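Ticket 1874 - Duplicate rows in order_line after nightly import
Product: Mirnlow Inventory, database module
Component: import / schema constraints
Priority: Medium
Status: Resolved

Reported problem
The nightly import from the Clornora feed finishes without errors, but the order_line table contains more rows than the source file. Totals on the stock report are too high for any order that was amended during the day. The problem was first noticed on Thursday. Reports run before the August schema update are correct.

Environment
Mirnlow database module on a single server, default isolation level (read committed). Import runs as user imp_batch. The staging table is truncated at the start of each run.

Log

02:10 - Import job restarted by hand against a copy of the database. Source file has 691 lines. Table order_line shows 737 new rows after the run. Difference is 46.

02:25 - Checked the staging table. Row count is 691, so the file is read correctly and the extra rows come from the merge step.

02:40 - Listed rows sharing the same order_id and line_no:

SELECT order_id, line_no, COUNT(*)
FROM order_line
GROUP BY order_id, line_no
HAVING COUNT(*) > 1;

46 pairs returned, each with a count of 2. In every pair the two rows differ only in item_variant: one holds an empty string, the other holds NULL.

03:05 - Compared the table definition with the one from before the update. The old primary key was (order_id, line_no). The update replaced it with a surrogate key, order_line_id, and added a unique constraint on (order_id, line_no, item_variant). The column item_variant allows NULL. The constraint therefore accepts both rows.

03:20 - Reviewed the merge statement. It matches on all three columns. A comparison with NULL does not evaluate to true, so a staged row with a NULL variant never finds its existing row and is inserted again.

Test items were entered under category 226 (bottled drinks) to reproduce the fault with one variant and with none.

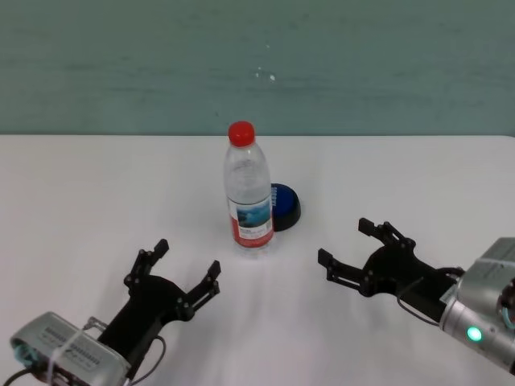 Test item, category 226: clear bottle, red screw cap.

With a variant code filled in, the second import updated the existing row. With the variant left out, the second import added a row. Result was the same on three runs.

Cause
A nullable column was included in the unique constraint and in the merge condition. In the data model, item_variant is an attribute of the order line and does not identify it. The line is identified by the order and the line number.

Fix applied
1. Stopped the import job and took a backup of order_line.
2. Deleted the row with the NULL variant from each duplicate pair.
3. Dropped constraint uq_order_line_variant.
4. Added a unique constraint on (order_id, line_no).
5. Changed the merge condition to match on order_id and line_no only.
6. Set item_variant to NOT NULL with a default of empty string, after converting the remaining NULL values.

Step 4 fails with a duplicate key error if step 2 is incomplete. Run the query from 02:40 again first - it should return no rows.

Verification
Import run twice in a row on the copy. First run: 691 rows inserted. Second run: 0 inserted, 691 updated. Stock report totals match the source file. Same steps then carried out on the live database.

Open points
The Asfaw and Dolari feeds use the same merge template. Neither sends a variant column at present, but the template should be changed before the next release. Moved to a separate ticket.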